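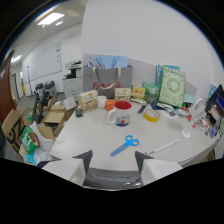

The cold chain at the regional terminal

Lallanville's health authority has put its travel vaccination service inside the airport terminal, on the landside level between check-in and the bus station. It opened in August and offers yellow fever, typhoid, hepatitis A and rabies doses to anyone with a boarding pass or a local address. Passengers are told to come early, because several of the vaccines take days to give protection and the yellow fever certificate is not valid until the tenth day after a first dose.

The clinic's working limit is refrigeration. Most of its stock must be kept between 2 and 8 degrees Celsius, and freezing spoils some vaccines as surely as heat does. The original plan used a single pharmacy refrigerator supplied by Bumard. During commissioning, a power test on the terminal's east circuit left it without current overnight, and the stock inside was written off. The replacement scheme uses two smaller units on separate circuits, each with its own logger.

Zoila Bermúdez, the pharmacist in charge, reads the loggers at 6 in the morning and again at close. The readings go to the district store at Bittencourt, which can have a van at the terminal within the hour if either unit drifts. "The door is the main cause of alarms," she says. "Staff open it, look for a box, and stand there. We labelled the shelves and the alarms dropped."

The service has given 4000 doses so far. On its busiest day it gave 103, most of them to a single charter group. Each appointment is set at 15 minutes, and the patient then stays in the seating area for observation before going through security. Those with a flight inside two hours are offered advice and tablets only.

Records were slower to settle. The clinic uses Gastura, the booking system already in place at the district's surgeries, which expects every patient to have a local registration number. Visitors have none. Staff first entered them under temporary numbers, and duplicates built up when the same person came back for a second rabies dose. An update now accepts a passport number as the main key, and the old entries are being merged by hand.

The lease on the unit runs until next August. The authority has asked for a second room, to be used for storage.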